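Teleop talk, speaker notes, February 1, 2022
Slot is longer than I need, so slow down. Water before the Q&A.

OPENING
Hi everyone, thanks for staying through lunch! I'm Vilja Mäkelä, I work on two-armed packing at Pelkonen, and I spend a silly amount of my week holding robot arms by the wrists. Ask who in the room has driven a robot remotely. Then ask who has done it for a whole afternoon. (Expect fewer hands, wait for the groans.)

What I want to talk about is the person doing the showing. We all talk about the policy, the network, the training run. I want to talk about the human with the sore shoulders.

TWO WAYS TO SHOW IT
Quick version, don't get stuck here like at rehearsal. You can grab the arm itself and move it through the job, or you can move something else and have the arm copy you. We started with grabbing. Lovely for one arm. With two arms you need both your hands on the robot, your body is in the way of the head camera, and half of what you record is your own sleeves. So in July we switched to a leader and follower setup, which we call Ono, and I'm never going back.

Mention Zimon here if people look interested: that's our recording tool, it has one pedal for start and stop. The pedal was the best money we spent all year. Before that we shouted "stop" across the room.

THE TASK
Packing toiletries into a small box. Sounds like nothing! My mother could not believe this is my job. But you've got a bottle, tubes, little round things, all wanting the same corner, and the box has low walls and moves if you look at it wrong.

(Pictures up. Let people look before talking.)
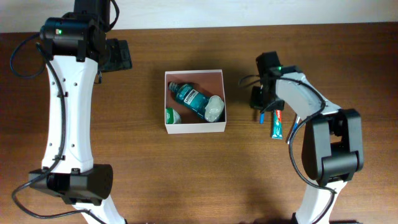
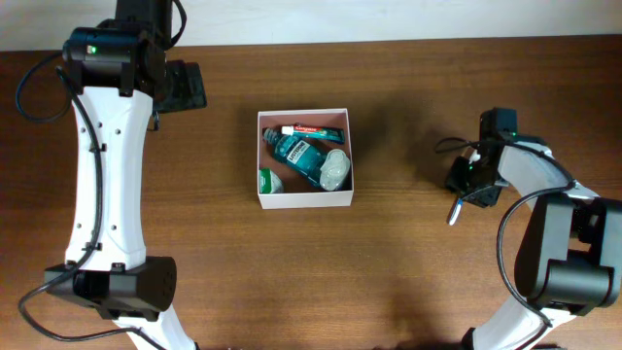

Both are from the head view, toothpaste in the gripper in the first one and toothpaste in the box in the second.

OK, so what did we learn from driving this thing for so long. We kept 240 demos for the first training set. A good operator on a good day gets 70 of those before they start getting sloppy, and sloppy is hard to notice from the inside. You feel fine. Then you watch the replay and your left arm is wandering off on its own like a bored kid.

Tell the Jirkach story. Jirkach is our second site, same arms, same list of items, and their demos were so much smoother than ours that I was a bit jealous. We mixed the two sets together and the robot got worse. They always lowered a tube flat, and we always came in at an angle, and the poor policy did a sort of average that hit the wall of the box. So now we write the style down before anyone records. One page. How you approach, how high you let go, what the other arm does while it waits.

(That last one always gets a question. Answer: it waits in the same spot every time, up and back, even if that feels stiff to drive.)

MISTAKES ARE FINE, SORT OF
We used to throw out every demo with a fumble. Now we keep the ones where the operator fixes it calmly. If you nudge the box and then nudge it back, great, keep that, the robot is going to nudge the box too. If you nudge the box and say a bad word and yank the arm, bin it.

Numbers, go slowly: out of 100 test runs, 91 packed on the set with the fixes kept in. I don't have a fair comparison for the older set, different gripper pads, so don't claim one!

PRACTICAL STUFF
Ten practice runs before the pedal goes anywhere near your foot. Swap operators before they ask to be swapped. Watch the head camera feed while you drive at least some of the time, and if you can't tell from it where the tube is, the robot can't either. Move the box a little between runs. More than feels polite.

If there's time, do the live bit with the spare leader arm and get someone from the front row to try it. If there isn't, skip to questions and leave the style page up on the screen so people can take a photo of it.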